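Spent the weekend redoing the wall over my craft counter. Posting what I did and what it cost, in order, for anyone with the same kind of dead wall.

The starting point was a counter with everything sitting on it. Tape, clips, paint tubes, the glue gun, all in plastic boxes with no lids. Every time I wanted to cut fabric I had to move the boxes to the floor first.

I had a budget of 250 and a rule that nothing new could stand on the counter. If it needed a place, it had to hang.

Wall first. I went with vertical planks in the pale pink and white finish from Jandwood. I wanted plain white, but the white was out until June and the pink is very washed out. It has a bit of red in the grain. I stopped noticing after a day.

The planks went up over battens screwed to the studs. If you do this, mark the studs on the ceiling with painter's tape before you cover them. I did not, and I spent an evening with a magnet.

Leave a small gap at the ends of the run. Wood moves. The thin dark seams between the boards hide a lot of bad cutting, so don't worry too much about a saw that wanders.

Next, rails. Aluminum, from Lovby. They come in 600 mm lengths and you can cut them with a hacksaw and a cheap miter box. File the cut end or it will catch your sleeve.

I asked for 20 screws at the store and used 18. The other two are in a jar with all the other leftover screws I own.

A level on the rail matters more than a level on the planks. I had one end low the first time and the baskets kept sliding to that end. Took it down, moved one hole, put it back.

Baskets are black wire mesh with a thin edge. They hook on and lift off, so when I'm working I take the one I need down to the counter and hang it back up after. Fine mesh is worth paying for. My old ones had wide gaps and the pins went straight through.

The tiered rack is the part I'd buy again first. Light gray metal mesh, stepped, so the back row isn't hidden behind the front row. It goes right on the wall. Clusero makes it -- the instructions are one drawing and no words, but it's only brackets.
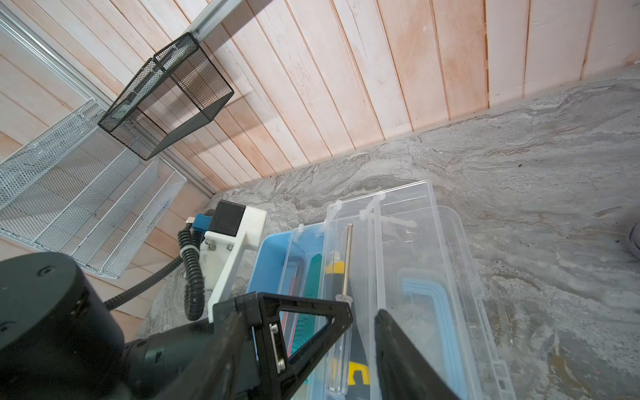
Counter next. It's the gray marble pattern with the white and charcoal veins, and I kept it. I looked at replacing it and the price ended that. It hides pencil marks and thread very well, so I now sweep it with my hand before I put fabric down.

What stayed in plastic boxes: the small stuff that gets used by the handful. I tried putting clips in a hanging basket and it was slower than reaching into a box.

Labels are masking tape and a marker. I bought the Jia label holders and sent them back. They're made for thicker wire and kept dropping off the mesh.

Things I'd change -- I'd put the top rail a hand lower. I can reach it, but I'm on my toes for the far end. I'd also buy the wall finish and the rails on the same trip.

Came in under the 250, mostly by keeping the counter. Still to do is a light for the left side, where it gets dim after four in the afternoon. Will add to this thread once that's up.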